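About Mirngate

Mirngate mends, alters and sorts clothes. We have been doing it in the same upstairs room in Plullthorpe since a November that everyone involved remembers as cold, mainly on account of the windows. The windows have been replaced. The stairs haven't, so if you are bringing a wedding dress, ring from the street and one of us will come down and take the other end.

The business was started by Tetsuya Ishida, who had spent a good while cutting coats for other people and wanted to see what happened to coats afterwards. What happens, mostly, is that a lining goes at the armhole, the owner means to do something about it, and four winters pass. A good part of our income depends on that fourth winter.

What we do

Hems, zips, linings, cuffs, pockets, moth holes. We take trousers up and, if there is enough cloth left inside, we let them down again when you change your mind. We will narrow a jacket. We won't turn a jacket into a waistcoat any more, so please don't ask Tetsuya, who has been hurt before.

We also look after wardrobes for two local theatre groups, Niltilico and the Dervishi Players. Niltilico like a modern-dress Shakespeare and can be kitted out from a good charity shop. The Dervishi Players like cloaks. Last year we put 3,415 garments back on hangers, and a fair number of those were the same cloaks.

The workroom

People expect a tailor's room to be either very grand or knee-deep in thread. Ours is neither on most days. The rail holds whatever is waiting for a fitting or a collection, and coats live beside costumes without much trouble. Piles on the floor have a meaning, which the person who made the pile can usually tell you.

The table is where things get decided. Anything that arrives without a name on it goes there first: belts, hoods, loose buttons in envelopes, the little bags that come with big coats and are never seen by their owners again. Baskets come out, everything is picked up and looked at, and somebody has to say where it belongs. Arguments about this are short but they can be bitter. A zipped pouch, for instance, may be an accessory, a container or somebody's lunch, and all three have different shelves.

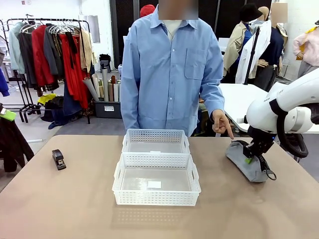

The sorting table, with two mesh baskets ready and a grey pouch under discussion.

We had a card index for all this once. It ran to 1,072 cards and was a lovely thing to own, and it told you exactly where each item had been the week before. Now we use labels, a stapler and a short walk round the room. Lost property has gone down a great deal, apart from gloves. We have given up on gloves and keep a drawer of single ones, which you are welcome to look through while you wait.

How to use us

Come up between ten and four. Bring the garment clean, please, and bring the shoes you mean to wear with it if we are doing a hem. If you come in trainers and the trousers are for heels, we will pin them for trainers and you will be cross in a fortnight.

Tell us when you need it, and then tell us when you really need it. We write both down. Small repairs go in the first gap we have; linings take longer, and anything beaded takes as long as it takes. We ring when a thing is ready. If it hasn't been collected after a decent while, we ring again, in a slightly different voice.

Empty the pockets first if you can. We do it anyway, and whatever comes out is put in an envelope and stapled to the ticket. We have never once read the shopping lists, although whoever keeps writing "NOT the blue ones" should know that we think about it quite often.

The door is the green one next to the shoe repairer. Push hard, then mind the step.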